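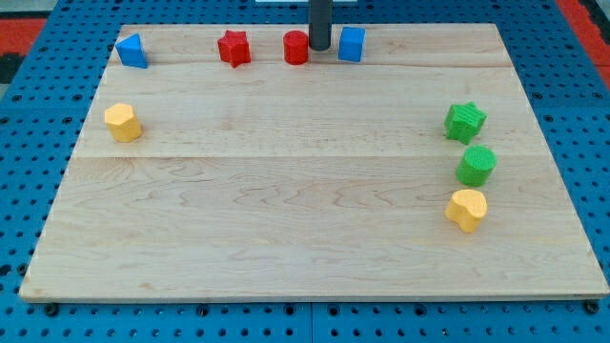

Jirkden Toy Library
Home Borrow Opening hours Families Donate Contact

Library > Updates > Threads > Block sets

Jirkden Toy Library
13 August 2019
The Library has completed its review of the small shape blocks held in the early years collection. The main points for member families are set out in the posts below.

The review covered 1,729 individual blocks, checked by Mwanaisha Mussa and Rafia Rind. Each block was compared with the card for its set and returned to the correct bag.

Sets are now sorted by shape first and by colour second. Families have told us that a child will ask for "the star" well before asking for "the red one", and the new cards follow that order.

The shapes in the smaller sets include stars, cubes, cylinders, triangular prisms and hexagonal prisms. The colours are blue, red, yellow and green. A set may hold two blocks of one colour in different shapes – please do not treat these as duplicates when packing.

Blocks are best used on a flat board. A pale maple board of the kind used in our playroom shows the colours well and gives a child a clear edge to work to. Boards may be borrowed separately for up to 6 weeks.

A note on the boards. They are made from several planks glued together, and the seams can be seen across the surface. Wavy grain and darker swirls are natural to maple. Members need not report either as damage.

Members should, however, report a seam that has opened, a raised splinter or a chipped edge. Please tell the desk on return and leave the board out of the rack.

Suggested first activity: stand a few blocks in a row along the back of the board and leave the front clear. Name a shape and ask the child to bring it forward. Annelies Widmer uses this at the under-fives session and recommends stopping while the child is still interested.

For older children, ask for a shape and a colour together. The red star and the red cylinder make a useful pair, as colour alone will not settle the matter.

Cleaning. Wipe blocks with a damp cloth and dry them before they go back in the bag. Boards should be wiped along the grain. Neither should be left to soak.

Missing pieces. There is no charge for a first lost block. Please write the shape and colour on the slip inside the bag – "one small blue" is difficult for staff to act upon.

The Sheehan sets, withdrawn in April, have been relabelled and may be reserved again. The Drester sets remain with Yara Yammine for repair and a further notice will be given.

Questions about the new cards may be put to Andri Aigner at the desk during opening hours. The Library thanks members for their patience while the shelves were closed.

Recent updates
Reserving a Sheehan set
Under-fives session: autumn places
Returning puzzles with missing pieces
Changes to the playroom rota
Renewing your family membership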